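The Zipper Side

By the time the bus let me off at Sterkthorpe I had already practiced in my head what I would say when I was bad at it. I am left-handed, I drop forks, I once sewed a button to the leg of the pants I was wearing. But the ad had said no experience, and the lab was at the top of the hill, and I had wanted to see the inside of it since I was nine years old and my school walked past it in the rain.

I loved it right away. I should say that first, because people ask me if it was dull.

The project was called Droltier. There were two of us on the day shift, me and a retired glove cutter from Drutbridge who had hands like somebody half her age, and we did laundry. We did it sitting down at a small square table, with grippers in our fists where our fingers should have been. Put the shirt in the net bag. Close the bag. Open the bag. Take the shirt out. Everything our grippers did was recorded, and at night the recordings went to Bravo, which was the name of the robot and also, the cutter said, what you shouted if it ever got a sock on the right way around.

The question the lab had was a good one, and I'll try to tell it the way it was told to me. If you want a robot to learn a job from people, do you show it only the perfect tries? Or do you leave in the fumbles too, the part where the net slides away and you have to go and get it back? Everyone had an opinion! The lead on the project thought clean was best. She had six years of clean data to say so. The night programmer thought the fumbles were the whole treasure, and he kept asking us, very politely, not to be too careful.

"Don't mess up on purpose," he said. "Bravo will learn to mess up on purpose."

"So what do you want?" the cutter said.

"I want you to be a little bit tired."

Well, that we could do.

I remember the afternoons best. You would think a mesh bag is nothing, a thing you buy and forget about, but try turning one with two jaws and no fingertips. It slips over itself. It catches. The shirt inside bunches up at one end like a cat that won't get out of the carrier, and the edge rolls, and you have to hold one side down while you coax the other, and all of it happens so lightly that you can hardly feel it through the handles. I learned to hold my breath on the fold. The cutter hummed. She said cloth tells you where it wants to go if you pull it slowly enough, and after a month I believed her, and after two I could nearly hear it.

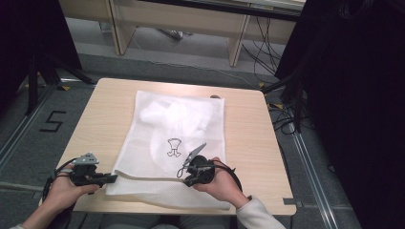 The Hundred

In January they ran the test. Bravo would get two kinds of lessons. One set of practice was built from our clean tries alone, the other from the same number of tries with the fumbles and the rescues left in, and then each version would have to handle the bag 100 times, with the lab watching from behind a strip of tape on the floor. We were let in to watch too. The cutter brought sandwiches.

The clean Bravo went first, and it was beautiful. I mean that. It moved the way she moved, the little wait before the pull, the slow lift at the corner. I saw her see it. She put down her sandwich and put her own hand out in the air, just a few inches, and the arm across the room did the same thing at the same time.

Then the net slipped. It was a small slip, the kind we had ten times before lunch, and Bravo went right on folding. It folded the air over the place where the bag used to be. It finished, very gracefully, and went back to its rest and waited to be told it had done well.

"Oh, honey," said the cutter.

It did fine on plenty of the others. But whenever the bag wandered, it was lost, and it had no idea that it was lost.

The second Bravo was uglier. It hesitated. It came at the bag from the left, and my face got hot, because that was me, that was my crooked way of coming in with the wrong hand first. On the fourth try the net slid, and I leaned forward so far I nearly went over the tape.

The arm stopped. The jaws opened. It reached out past the edge of the fold, took hold of the rolled side, and drew it back, slowly, slowly, until the whole thing lay flat again. Then it started over.

Nobody in the room said a word, and then everybody did. The night programmer hugged a filing cabinet. The lead was already writing, and she was smiling while she wrote, which I thought was big of her, with six years on the other side of the scale. She wanted to know if it would hold for towels. She wanted to know how many fumbles were enough and how many were too many, and whether a rescue from one person would help with a slip from another. She had pages of it before the sandwiches were gone.

I went and stood near the arm while they reset it. Somebody had put a fresh shirt in the bag, one of the white ones, and bunched it at the top the way it always ended up.

"Left side," I told it, under my breath.

The cutter came over and stood next to me, brushing off crumbs.

"Bravo," she said, loud enough for the whole room, and the night programmer started the next one.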